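Latlow Everyday Towel – the plain one we keep coming back to

Home / Bathroom and kitchen / Towels / Latlow Everyday Towel

Item 3164
In stock in most colours. Hand towel, bath towel and bath sheet.

I've been selling towels for longer than I care to admit, and if you'd told me at the start how much I would end up caring about loops I'd have laughed at you. But there we are. The Latlow Everyday is the towel I have at home, it's the one my mother has at home, and it's the one I hand over when somebody comes into the shop and says "I just want a towel, please, a normal one". It's made for us by Boersma, a family mill that also does our tea towels and the waffle dressing gowns, and we've had it in the range for nine years now with hardly a change.

So what is it? It's a cotton terry towel, looped on both sides, medium weight. I know the fashion is for enormous fluffy things that feel like hugging a sheep, and they're lovely for the first five minutes! Then you try to get one dry in a small bathroom in February. The Everyday is a bit thinner than those. It folds flat, it goes over a radiator without sliding off under its own weight, and you can fit a whole family's worth in one wash.

Róisín Coughlan, who looks after our buying, spent the best part of one spring going back and forth with the mill about the loops. Too long and they catch on everything (rings, zips, cats), too short and you may as well dry yourself with a pillowcase. The ones we settled on are on the short side of middling. They don't feel like much in the packet, I'll be straight with you. Give them a few washes.

Colours

We do nine at the moment: chalk, oat, slate, navy, brick, mustard, rose, light green and a dark green we call Yew. The light green was meant to be a summer colour only. It sold so steadily that we kept it on, and now it's second only to chalk. It's a soft, slightly milky green that gets on with white tiles and with wood, and it doesn't turn that odd minty shade under a bathroom bulb. I have it in my own kitchen for hands and it has been through the machine more times than I'd like to count. 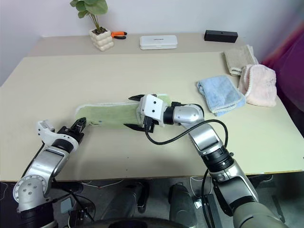
Light green towel with a white edge, on a cream tabletop.

Please do remember that colours look different from one screen to the next. If you're matching to paint or to a blind, send for a swatch first. They're free, they come in the ordinary post, and you can have up to four at a time. Write the names of the colours in the order notes and we'll pop them in an envelope.

Washing them the first time

Wash before you use them, on their own, at 40. Every new towel sheds a bit and the dark ones shed more, so please don't put Yew in with your white shirts (I did, and I now own several pale green shirts). Skip the fabric softener. I know, I know, it smells nice, but it coats the cotton and the water just sits on top. If you've got towels at home that seem to push the water about your back, try washing them once with no softener and half the usual powder and see how they come out.

After that they can go in with anything of a similar colour. They'll take 60 happily if you've had a bug in the house. Tumble drying is fine on a medium heat and does make them fluffier. On the line they come out crisper, and some people love that – my husband says a towel ought to scratch a bit or it isn't doing its job. Give them a good shake before you hang them and another when you bring them in. It lifts the loops back up and takes two seconds.

If you pull a loop, don't tug at it. Snip it off level with scissors. The towel won't unravel.

How many do you need?

I get asked this one a lot, usually by people moving house or packing somebody off to university. My answer is two bath towels each, plus a pair of hand towels for every basin. One in use, one in the wash or drying. If you have people to stay, add a couple more and keep them at the top of the cupboard so they don't get pinched for the dog. For students I'd say go for a darker colour and sew in a name tape, and don't expect to see it again.

The bath sheet is a proper wrap-around size and it's what I would choose for anyone tall, or for anyone who likes to wander about making tea before getting dressed. It does take up more of the airer. The hand towel doubles as a kitchen towel and a gym towel, and Naveed Bhutto in our warehouse swears by it for swimming as it rolls up so small.

Folding and storing

I fold in half along the length, in half again, then into thirds, so the rounded edge faces out of the cupboard and you can pull one from the pile without bringing the lot down. Rolling works well in a deep basket. Just make sure they're bone dry before they go away, as a towel that's a tiny bit damp in the middle will smell of it by the end of the week. If that's already happened, wash with no powder at all and a cup of white vinegar, then again as normal.

What customers have told us

"Bought the oat ones for the guest room and ended up swapping them with our own. Guests now have the old ones. Sorry, guests." – Evelien Schouten

"Thinner than I thought they'd be when I opened the parcel and I very nearly sent them back. Glad I didn't, they dry so quickly and they've got softer. Would like a lavender please." – Jeanine Willems

"Good towels. The hanging loop on one of mine came unstitched and the shop sent a new towel without any fuss." – Halldóra Ketilsson

On the hanging loops: Halldóra wasn't the only one, and we asked the mill to change the stitching. Everything sent out since May has the stronger loop, sewn into the hem at both ends. If yours is an older one and it goes, drop us a line and we'll sort it out.

And no lavender yet, Jeanine, but I have passed it on to Róisín and she did write it down.

Goes well with

Cosel bath mat – the thick one, in the same chalk, oat and slate.
Vullon towel rail – a simple steel rail with two bars, screws included.
Boersma tea towels – sold in pairs, striped or plain.

Delivery and returns

Orders over £50 go out free. Anything in before 2pm normally leaves us the same working day, a bit longer in the run-up to Christmas. Towels can come back within 30 days as long as they haven't been washed or used, and if there's a fault we'll replace them whether they've been washed or not. Keep the paper band if you can, as it has the batch number on it and helps us find out what went wrong.

Brick is out of stock in the bath sheet. More are on the way, and if you leave your email by the size button we'll send you a note when they land.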